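The Wire Rack Problem
Keeping one bottle-loading cell in shape means a lot of small screws and a lot of tea
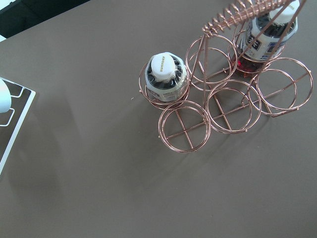
The copper rack from the wrist camera, with two bottles in their rings and four still open.

The first thing Hường Phùng does when I walk into the Trudach workshop is hand me a hex key. "You wanted to see maintenance," she says, and points at the arm. So there goes my plan to stand in the corner and take notes!

The cell is called Khúc, and its whole job is putting bottles into racks and taking them out again. Sounds easy, right? I thought so too, until I saw the rack. It's all thin round wire, copper colored and shiny, and every ring is really two loops with a brace crossing through the middle. The camera up at the wrist has to find a ring, decide whether it's empty and tell the arm where the center is. Shiny wire throws shadows that look a whole lot like more wire, and on a plain gray tabletop those shadows stand out nicely (too nicely, if you ask Hường).

Her fix starts with the camera bracket. Two screws hold it, and they creep. Every 200 cycles she stops the arm, checks both, wipes the lens with a dry cloth and sends the wrist back to its viewing pose over the rack. Then she puts the new picture next to a saved one and flips between them on the laptop. If the rings jump, the bracket has moved. On my morning they jumped, just a hair, and I got to use my hex key after all.

Next come the finger pads. Lợi Mai cuts them himself from rubber sheet, and he's picky about it. A worn pad still grips a straight bottle just fine, he told me, but a leaning one starts to twist in the fingers, and then the bottom catches on the wire. He showed me log entry 761, where exactly that happened and the arm dragged the rack a good hand's width before it stopped. He has the old pads in a coffee can and I spent far too long poking through them.

The bottles are from the corner store, by the way. One has SUNTORY down the cap in tiny gold letters, and the droid-style pattern on the plastic gives the camera plenty to chew on. Lợi likes that. Plain bottles come later, when the lighting is sorted out.

By 11 we were ready for a test run. Hường keeps the speed low after any bracket work, one hand by the stop button, and so the arm crept down toward the rack while I held my breath like a kid at a magic show. Cycle 247 since the last pad change, according to the sheet taped to the controller. She wrote down the number, initialed it and asked me for her hex key back.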